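Lollbridge House is looking for a resident host

Come and live with us for a season! We are a small writers' and translators' retreat on the edge of Plumthorpe, and starting in April we will need a friendly, steady person to look after our guests, answer the door, keep the kettle going and generally make people feel that they have come to the right place. It is a live-in job, paid monthly, and the last three hosts have all stayed longer than they meant to.
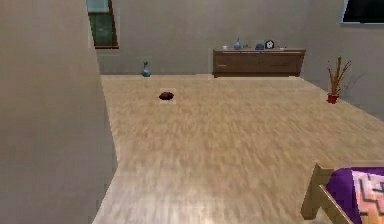

Most of our guests come to finish something. They arrive on a Friday, a bit tired and usually with too many books, and for the first evening they mostly want soup and a quiet chair. You would greet them, show them around and explain the boiler (it has its moods). The rooms are kept plain on purpose, with pale wood floors and gray walls and plenty of open space to pace up and down in when a chapter won't behave. You would sweep and air them between visits, and our cleaner, who comes in twice a week, handles the heavier work.

Cooking is part of the job, though nothing fancy. Supper is at 7 p.m. and we seldom have more than six at the table. If you can make a good pot of beans and a decent loaf, you will be very much loved. You should also be comfortable driving our elderly van to the station and back, and happy chatting with strangers, or leaving them alone when they'd like that better.
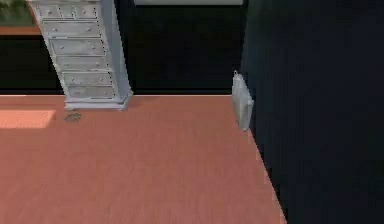

Chest of drawers, with the small drawers up top and the wide ones below.

We ask for nearly 20 hours a week, spread over five days, and the rest of your time is your own. Past hosts have written, painted, studied for exams and, in one case, learned the accordion (with the windows shut, bless him). You must be 21 or older and hold a driver's license. Experience in a guesthouse, a camp kitchen or a big noisy family all counts with us.

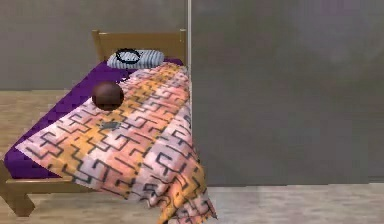
ROOM AND BOARD

Hosts live in, and all meals and utilities are covered. You will have a single bed with a wooden headboard, a desk if you want one, and a shelf in the pantry that guests know to leave alone. Bring your own slippers and a good flashlight for the lane.

HOW TO APPLY

Write a letter to Nimal Abeysekara, House Manager, Lollbridge House, 76 Raudsepp Lane, Plumthorpe. Tell us a little about yourself, when you could start, and what you like to cook for other people. Please add the names of two people who know you well. We read every letter and will write back to everyone, even if it takes us a couple of weeks.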